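Home | Journal | Gallery | Packing | Contact

Packing Days at Cindholm
October 2018 · 2 min read

I've been meaning to put up a little page about bags for ages (since June, if I'm being truthful!), and now that the long tables at Cindholm are ours for the afternoon, I finally can.
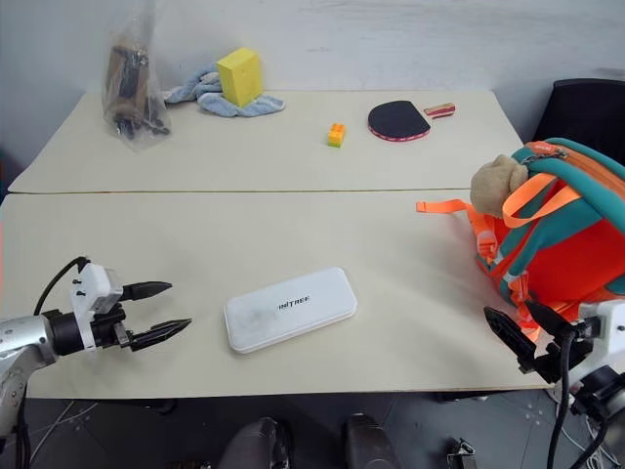
Everyone who comes to a packing afternoon gets a good stretch of table, and I do think that's half the pleasure of it, having room to lay a bag on its side and see what you've got before a single thing goes in. A hard case for the small bits, pens and chargers and so on, saves such a lot of digging later. I'd always put it in first, flat against the back, and let the soft things fill up the space in front.

I'm very fond of a bright backpack too, orange most of all, and a plush toy clipped on makes it so easy to pick yours out of a heap! We have about five more afternoons planned before the winter trip to Tritora, so do come along and bring whatever you carry.

Contact | © Cindholm Packing Afternoons | Back to top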